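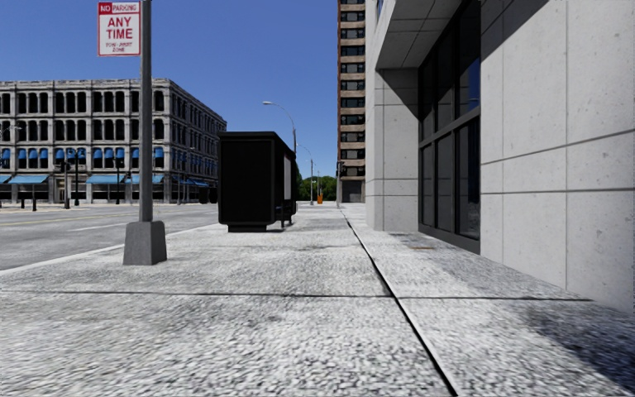
A block of sidewalk in the Prusora simulator. Bus shelter up ahead, no-parking sign on the left.

Went to the Prusora open day in Nurkby on October 15, 2021. They build the driving software for sidewalk delivery robots. Posting my notes as a thread while I can still read my handwriting.

The office is on the second floor of the old Weerasinghe building, above a tile showroom. Parking is in back. The front door was locked the entire afternoon and the sign telling you to go around was taped up on the inside, so a small group of us stood out there for a while.

The robot is called Harnora. It's a delivery robot with a lid on top, and it's meant for short trips from a store or a pharmacy to somebody's door. I expected to spend the afternoon looking at it. Most of the afternoon was about the simulator, and I'm glad of it.

Basic setup: before a new version of the software goes on a real robot, it has to drive a set of routes in a computer-made city. Same software, fake city. The simulator feeds it camera views and it sends back steering and speed.

Tharushi Saha ran the simulator demo. She has a good way of explaining things, which is to do them first and talk after. She started a route, let it go to the end, and then went back through it with the speed commands plotted on a second screen.

Current route set is 300 runs. A new build gets all of them overnight. In the morning there's a table with a row for each run, and someone goes through the bad rows by hand before lunch.

A bad row doesn't have to mean a crash. It can mean the robot stopped for too long, or passed too close to something fixed, or wandered over a line it was supposed to stay on one side of. She said the long stops take up most of their time.

The example she used for long stops was shadows. Buildings on these blocks throw a hard dark edge on the pavement. An older build would slow down at that edge as if it were a step down. You could see it in the speed plot, a dip at the same spot on every run.

They fixed it by training on a lot more blocks with the sun in different positions. The dip is smaller now. I asked if it was gone and she said no, and pulled up a run where you could still see it.

I appreciated that. A lot of demos I've been to would have picked another run.

Next part was street furniture. Poles, hydrants, mailboxes, bus shelters. Stuff that never moves but takes up width. The robot needs a certain amount of clear sidewalk, and on a wide block it hardly matters, but they still want it to pick a side early and hold it.
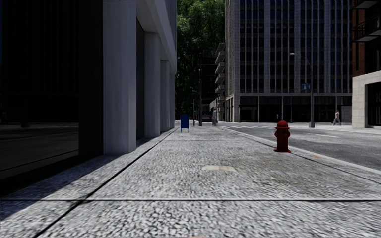
Habibur Barua replied to ask why they bother with hydrants at all when a map could just tell the robot where they are.

Fair question, and somebody in the room brought up the same thing. The answer was that they do have a map and they don't trust it very far. City data puts a hydrant on the right block. It doesn't always put it in the right place on the block, and being off by the width of a robot is enough to cause trouble.

So the map is used for planning (which streets, which side) and the cameras are used for everything close up. In the simulator they can shift a hydrant a little between runs without updating the map, to make sure the software believes its cameras.

Tharushi did this live. Ran a block, moved the hydrant over, ran it again. The path bent around it both times. On the second run the robot slowed a bit earlier than it had on the first. She said she'd have to look into why, and wrote it on her hand.

A woman next to me asked about pavement stains, because the sidewalks in the simulator have them. Tharushi said they're in there on purpose. Real sidewalks are dirty, and if every test sidewalk is clean the software starts treating any dark spot as an object.

Same idea with the joints between slabs. They're drawn dark and pretty heavy. The robot is supposed to roll over them and think nothing of it. In February they had a build that kept lining itself up with the long joint and following it like a lane marking. It worked fine until the joint went somewhere the robot shouldn't.

Coffee break after that. Good coffee, very small cups.

Talked to Malsha Sultana during the break. She looks after the crossing behavior. I asked how much of the job is programming and she said less than she'd like, and that the rest is watching recordings of a robot waiting at a curb.

Crossings are their hard case. On the sidewalk, stopping is nearly always safe. It may be annoying to people walking, but it's safe. Halfway across a street it isn't, so the robot has to decide before it leaves the curb that it can make it all the way over.

The rule in the current version is conservative. If it isn't sure, it waits. If it has waited through the limit, it calls a remote operator, who can look through the cameras and say go or don't go. The operator can't steer it across with a joystick. I had assumed they could.

They're up to 4 remote operators now. One of them was in the next room working a normal shift during the open day, and we were asked to keep our voices down in the hallway.

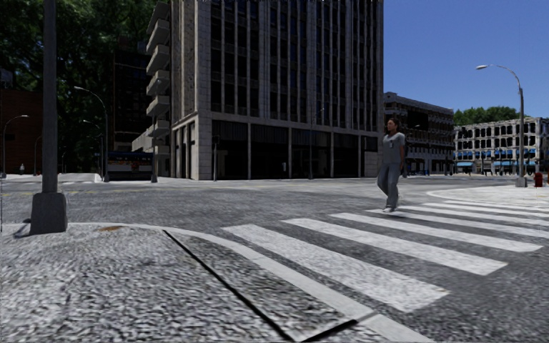 Malsha's other subject was pedestrians. The simulated ones walk at different speeds, and the team can change how much room they give the robot. Some will go straight at it and expect it to move. She said those are the realistic ones.

What the robot does with a person on a crosswalk is predict a few seconds of walking and keep out of that area. If the person changes direction, the prediction gets thrown away and it starts over. She showed the prediction drawn as a fan on the ground in front of a walker, wide when the software is unsure and narrow when it's confident.

Somebody asked about kids. She said children are harder because the fan has to stay wide. Dogs on a leash are harder still, since there's a dog, a person, and a line between them that the cameras may not pick up. They have a separate set of tests for leashes and it doesn't pass all of them yet.

No robot goes out without that limitation written into the speed settings. Near a dog it crawls. I asked what the owners think of that and she said the dogs mostly bark at it.

Then we got to see the real thing. Prusora has a test loop behind the building, 700 feet around, with one curb ramp and a painted crosswalk. Harnora did the loop twice. It's quieter than I thought it would be and also slower. Easy to keep up with at a normal walk.

On the first lap it stopped at the curb ramp and stayed there. Uriel Arancibia was walking behind it with the stop button and told us to give it a second. It took a lot longer than a second. Then it went down the ramp and carried on.

His guess was that we were the problem. There was a row of visitors standing near the far side and it had nowhere it liked. We moved back for the second lap and it went down the ramp without a pause.

I asked Uriel how well the simulator matches the loop. He said steering matches closely. Wheels don't. The simulated ground is too even, and the real robot bounces a little on rough concrete, which shakes the cameras. They now add shake to the simulated cameras as well.

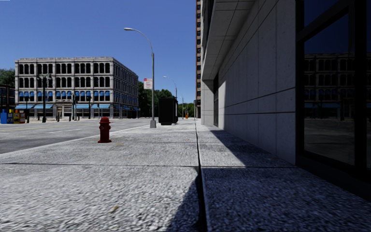
He also said the empty blocks are more useful than people expect. When there's no one around, any slowdown or wobble has to come from the software or the ground, and you can find it. Put pedestrians in and you can't tell what it was reacting to. So every build gets the quiet blocks first.

There are 200 quiet runs out of the full set. If a build does badly on those, they don't bother with the rest and everybody gets their results early.

Q&A at the end was short. Things I wrote down:

Snow: not supported. They don't run in snow and didn't give a date for it.

Theft: the lid locks and the robot reports where it is. One was picked up and carried off last winter, and they got it back from a bus stop.

Who gets the camera footage: faces get blurred before anything is saved for training, they said. I'd have liked more detail there. The person who usually answers those questions is Dilruba Sivakumar, who was out that day. There was a sheet where you could leave an email address for her. I left mine.

Jobs: several people asked. They're hiring one more operator and nobody else for now.

A few replies are asking whether you can try the simulator yourself. Visitors could drive a robot by hand on a spare computer by the window. I clipped a mailbox almost immediately and got passed by a pedestrian. The kid after me did the whole block clean.

They plan to hold another one once the new crossing version is out. Sign-up was by email last time and the confirmation went to my spam folder, so check there. And go around to the back door.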